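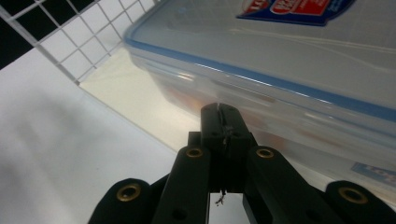 Home | Kitchen | Pantry | Cleaning | Archive

How to Store Flour and Rice So They Keep

By Getsemaní Arellano
May

Dry goods last a long time if you keep out air, moisture and bugs. The bag from the store does none of these well once it has been opened. Moving everything into lidded containers takes one afternoon, and after that it is only a matter of topping up.

What you need

Clear food containers with tight lids, a wide funnel or a sheet of stiff paper, masking tape, a marker, and a clean dry towel. A kitchen scale helps but you can do without one.

Step 1. Pick the right size

A five-pound bag of flour weighs 2.27 kilos and needs a container of at least four quarts. Go a little larger if you like to scoop and level inside the container. For rice, a two-quart container holds a three-pound bag with room to spare. Square ones waste less shelf space than round ones.

I use Posow containers for flour because the mouth is wide enough for a one-cup measure. The rice is in an old Sandoval tub with a screw lid that has outlived two kitchens.

Step 2. Wash and dry

Wash containers and lids in hot soapy water. If the lid has a rubber seal, pull it out and wash the groove under it - old flour collects there and that is where pantry moths like to start. Let everything air dry overnight with the lids off. A container that feels dry can still hold water in the corners, and a few drops are enough to make a lump.

Step 3. Freeze the flour first

Put the unopened bag inside a plastic bag, press out the air, and freeze it for four days. This kills any insect eggs that came along from the mill. Then leave it on the counter, still wrapped, until it reaches room temperature. White rice can be treated the same way.

Step 4. Fill and label

Pour slowly and stop an inch below the rim. Tap the container on the towel to settle the flour, then close the lid. Write the contents and the month on tape and stick it to the side. Lids get swapped.

Do not pour new flour on top of old. Tip the old flour into a bowl, fill the container, and use up the bowl first.

How long it keeps

White flour: up to a year in a cool cupboard.
Whole wheat flour: three months, or six in the freezer.
White rice: several years.
Brown rice: six months. Smell it before cooking - if it smells like old paint, throw it out.

Previous | Next | Back to Pantry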